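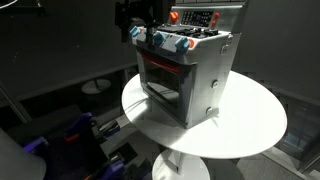
Pumside Pretend Kitchen Words
README, last revised 19 Mar 2020

Welcome! Pumside is a collection of the words and short phrases children say while they play at cooking, shopkeeping and having people round for tea. It holds 4,000 utterances from 297 play sessions, all typed up by hand, and I'm so pleased it is finally in a state where other people can use it.

The project started with a small question. Do children at play use cooking words the way grown-ups do, or do they have a cookery of their own? After a lot of listening I can say they very much have their own. Soup can be ironed. Toast gets posted. One child spent a whole session "unboiling" an egg for a poorly dinosaur, and the verb had spread to two other children by the end of the morning (it is in the file 30 times, go and look!).

What you get

sessions.csv has one row per play session, with the setting, the number of children and the length in minutes.
utterances.csv has one row per utterance, with the session number, a speaker code, the words as spoken and a tidied spelling.
verbs.csv lists every cooking verb found, with a note on how it was used.
notes.txt is my own running commentary. It is long and rambles in places, but several early readers told me it was their favourite part, so it stays in.

All files are UTF-8. The separator is a comma and any text with commas in it sits inside double quotes. Empty cells mean "not recorded". They do not mean zero.

Where the words come from

Sessions were written down in three playgroups, which appear in the files as Greluvora, Dunder and MacAulay. Those are the names of the groups' rooms and have nothing to do with the families. Greluvora is the biggest of the three and has the most talkative cooks. Dunder is mostly younger children, so expect shorter turns and plenty of sound effects. MacAulay is mixed ages, and that is where nearly all the restaurant games are, with waiters, menus and some really ferocious customers.

Every session was written down on paper on the spot and typed up the same day. There are no sound recordings. That was a promise to the parents and I would make it again, but it does mean that pauses, tune and tone of voice are lost. Overlapping talk is patchy too. When four children all order chips at once, you get whatever my pencil could keep up with.

Ages are given in whole years. Sessions run for up to 1,000 words, after which I started a new session number even if the game was still going. Please join them back together with the "follows" column if you are studying whole games.

Spelling

The "said" column keeps the child's form as nearly as ordinary letters allow: "pasghetti", "hambagger", "cookeded". The "tidy" column gives the usual spelling. Made-up words are left alone in both, with a star after them in "tidy". I went back and forth over "sauceboating" and in the end gave it a star.

Good uses

Looking at how children stretch verbs is the obvious one, and verbs.csv was built for exactly that. The talk about prices is lovely too, and hardly touched so far. Teachers have used the restaurant games as a starting point for writing, and I would love to hear from anyone else who tries it.

Less good uses

Please don't use the counts to say how well any one child talks, or to compare the three rooms. The groups were not picked to match each other. All the sessions are in English, although plenty of the children speak something else at home, and bits in other languages are marked [other] without being written out. That is the gap I most want to fill.

Known problems

Speaker codes in the early Dunder sessions sometimes swap halfway through.
"Bake" and "make" were hard to tell apart by ear. Unclear cases have a question mark.
A handful of rows have the tidy spelling in both columns.

Coming next

A second release is planned for June, with the Dunder codes fixed and a new file just for the names of pretend dishes. "Hot cold pie" will be in it!

Corrections are very welcome, however small. Send the row number and what you think it should say.

Chaltu Negash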